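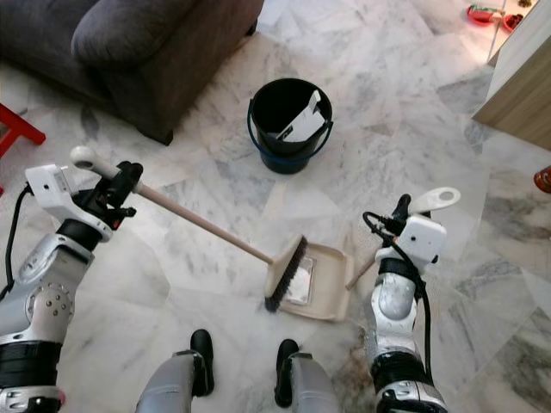
Chapter 2
Daily Cleaning of Hard Floors

A floor gets dirtier than any other surface in a building. Shoes bring in sand, soil and water. Crumbs, hair and paper fibers fall from above and stay where they land until someone picks them up or walks them into the next room. This chapter covers the removal of dry soil, the first step in every floor care program. Damp mopping, machine scrubbing and the repair of finishes come later in the book.

Dry soil and why it comes first

Dry soil is any loose matter that can be lifted without water: grit, dust, lint, food particles, plant matter. In most public buildings it makes up the larger part of what is found on the floor. If it is left in place and the floor is mopped, fine dust turns to a gray film and the grit is pushed into joints and corners. Grit also scratches. Marble and other soft stones lose their polish first along the routes people walk most, and a worn path near an entrance can usually be seen from across the room when the light is low.

The Skondville survey

Many of the figures in this chapter are taken from a survey of one office and clinic building in Skondville, carried out by Bożena Jakubowski and Witold Sowa. Over one February they weighed the dry soil collected each evening from a stone lobby, a corridor and a staff kitchen. The lobby gave 2,265 grams for the month, the corridor 1,191 grams and the kitchen 714 grams. Entrance mats were in use the whole time. The kitchen was the smallest of the three areas by a wide margin, and its soil was mostly food. Lobby soil was mostly sand and road salt. The notes were checked and retyped by Aleksandra Kwiatkowski on 22 Aug 2022, and the tables at the end of the chapter follow her version.

Brush, broom and pan

The hand brush and dustpan remain the standard tools for small amounts of soil. A brush for smooth stone should have bristles that bend under light pressure and spring back. Stiff bristles flick particles forward and are better kept for concrete and outdoor steps. The pan needs a straight front lip. A chipped or warped lip lets fine dust pass underneath, leaving the familiar thin line on the floor.

Work toward the pan in short strokes and keep the bristles on the floor at the end of each stroke. Move the pan back a little and sweep again until no line remains. On uneven paving, turn the pan so that the lip does not lie across a joint.
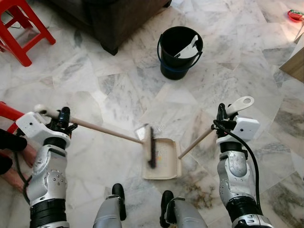 Should a stone floor be swept before every damp mopping?
Sweep or dust mop it each time, even when it looks clean, as fine grit is hard to see on a patterned stone.

Order of work

Start at the point farthest from the exit and work back toward it. Edges and corners are done before the open floor. In the Kinard method, used in several of the exercises, the room is divided into lanes and each lane overlaps the last by half a brush width. Waldemar Cieślak prefers a single pass along the walls followed by lanes across the short side of the room, and both plans are compared in Section 2.4.

Terms used in this chapter

Dry soil: loose matter removable without water.
Lip: the front edge of a dustpan.
Lane: one strip of floor cleaned in a single direction.
Traffic route: the path most people take across a floor.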